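Home Guides Backdrops Support
Search this guide Go
Reading time: 7 min

Section 4. Hanging the Foltholm backdrop

Read all the steps before you unpack the fabric. Part numbers are on the bag label. 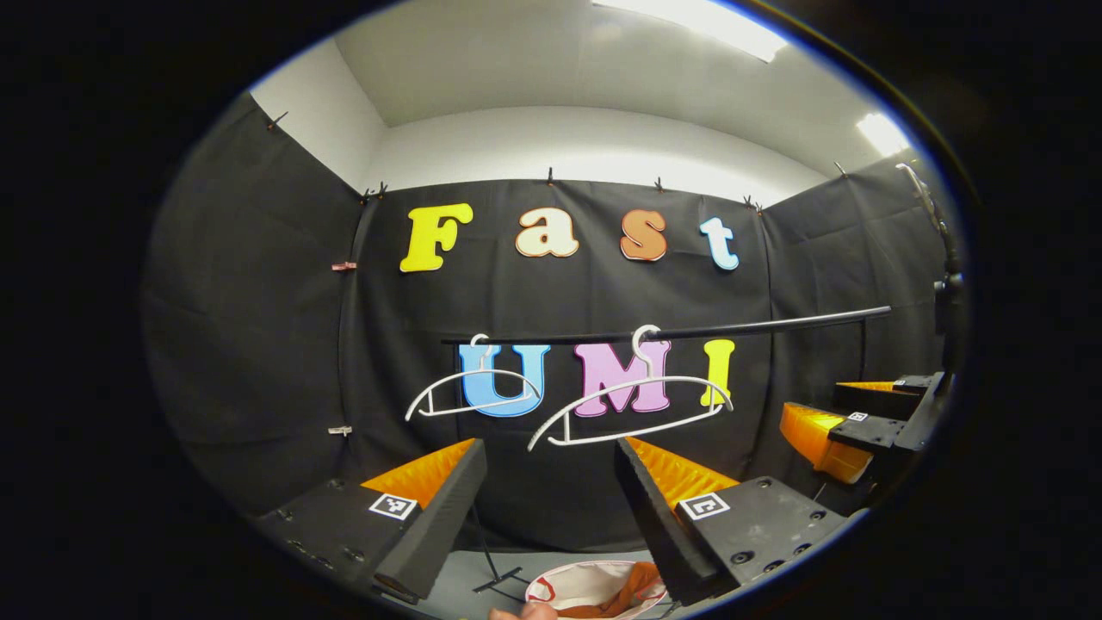
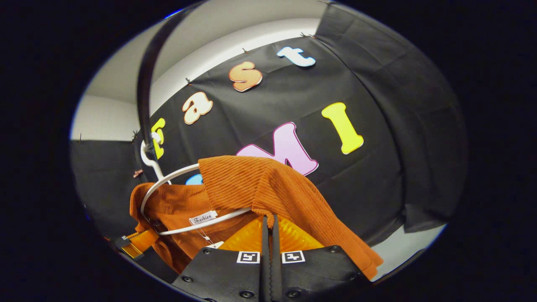
Black fabric with cut-out letters attached.

1. Wipe the wall and let it dry.
2. Mark a level line for the top edge. Use the long kit (part 861) for walls wider than one panel.
3. Clip the center panel first, then work outward.
4. Overlap the side panels by a hand's width.
5. Smooth the fabric downward with your palm. Do not pull on the clips.

Note: Fold lines drop out overnight. If they stay, steam from the back on low.

Caution: Keep fabric away from heaters and hot lamps.

6. Lay out lettering on the floor before you attach it — moving letters later can mark the fabric.
7. Press each letter from the middle out.

For replacement clips, order part 854.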